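Home testers wanted for the Driromex hand-held gripper kit

14/08/2023

3 comments | 12 shares

Driromex makes a hand-held gripper kit for people who teach household work to robots. The kit is ready for sale to small laboratories and colleges, but before December we want to hear from people who use it in ordinary homes. For this we are looking for 40 testers in Trerbridge and the villages near it.

You don't need any technical knowledge. You hold the gripper in your hand, you pick up clothes and other soft things with its fingers, and the kit records the movement. Bedrooms are the most useful rooms for us at the moment. Knitted clothes are of special interest – they stretch and they fold in ways that a shirt does not. 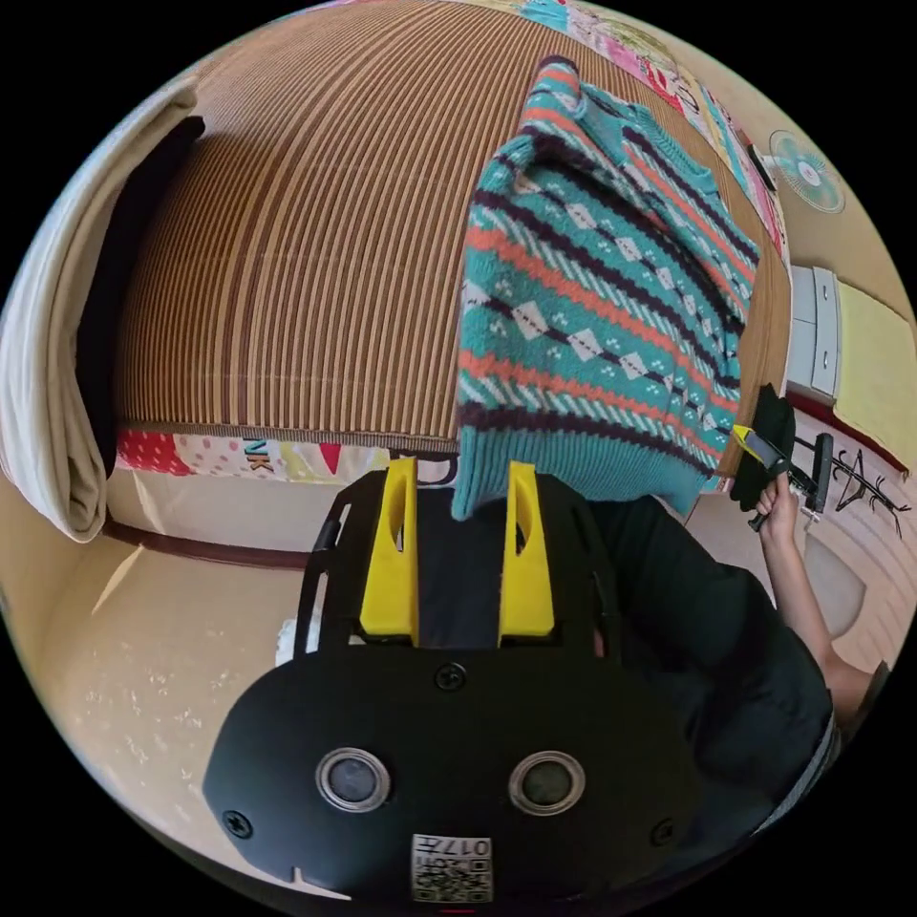 Knitwear with the gripper, unit 017.

What we ask from you

You should be 18 or older and be able to stand and use one hand for longer periods. Left-handed people are very welcome. You need a room with a bed, good light, and your own clothes to work with. Each tester completes 200 short recordings, at the hours which suit them, and writes a few lines after every session about the kit: the weight, the grip, the straps of the carrying case, anything that annoyed you. We read all of it, also the complaints.

What you receive

The payment is £12 per hour, and it includes the time for writing your notes. One of our staff brings the kit to your door, shows you how to start it and collects it when you have finished. If the kit breaks during normal use, you don't pay for it. Please do not lend it to other persons.

The recordings show the room in which you work, so everybody in your household must agree before you apply. Papers with names or addresses should be put away before each session.
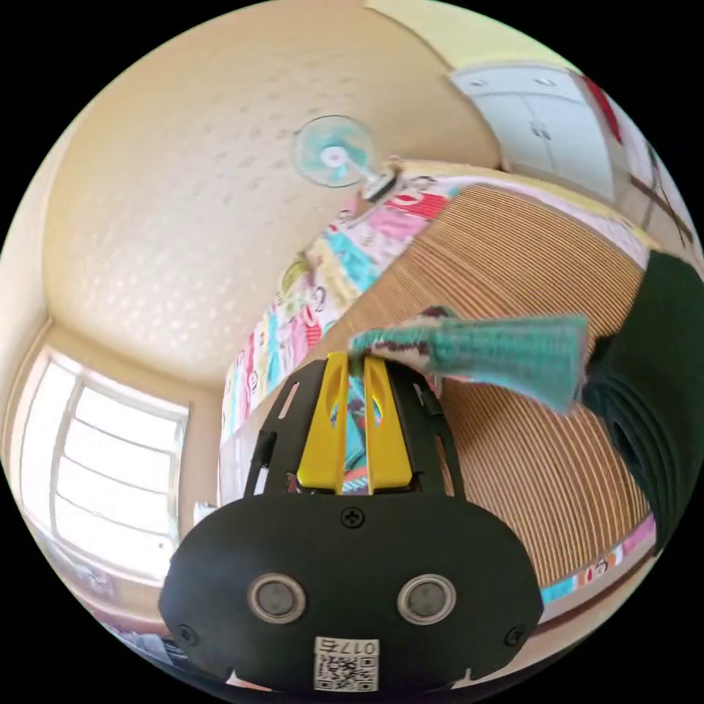
Can I take part if I have only a small bedroom?
Small rooms are fine, as long as you can move your arm freely beside the bed and reach the clothes without climbing on furniture.

How to apply

Write to Beathag Mackay at the Driromex office in Trerbridge. Tell us which hand you use, what kind of room you have and which hours are good for you. Questions about payment go to Jeanie Imrie, at the same office. We answer every letter – please allow us some days for this.

Related items
Dow battery pack: notes for new users
Waratum carrying case, second version
Driromex passes 2,000 recordings of towel folding
Part-time post: kit repair, Trerbridge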